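Drekia Tuck-Lid Mailing Box – Plain Brown Corrugated

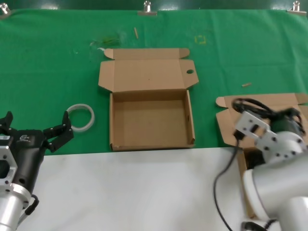 Yamuna Pinto wrote to us in January that she'd been through two other brands before these and the lids on both kept springing open in the post, so she was very glad to find a tuck flap that stays put once it's pushed home.

We're rather fond of this little box ourselves, and it has been in the Vesadik range longer than almost anything else we carry. It's a one-piece box with the lid attached, so there's no separate top to go missing in the back of the cupboard. Fold up the walls, bring the lid over, slide the flap and its small angled corner tabs down inside the front – and you're done, usually without any tape at all (though a strip across the front is sensible if it's going a long way!).

The plain brown colour takes a stamp or a label beautifully. Good for soap, candles, jewellery and small gifts.

Sold flat in bundles of 90. Orders of 5 bundles or more ship free. Please allow 3 business days for dispatch.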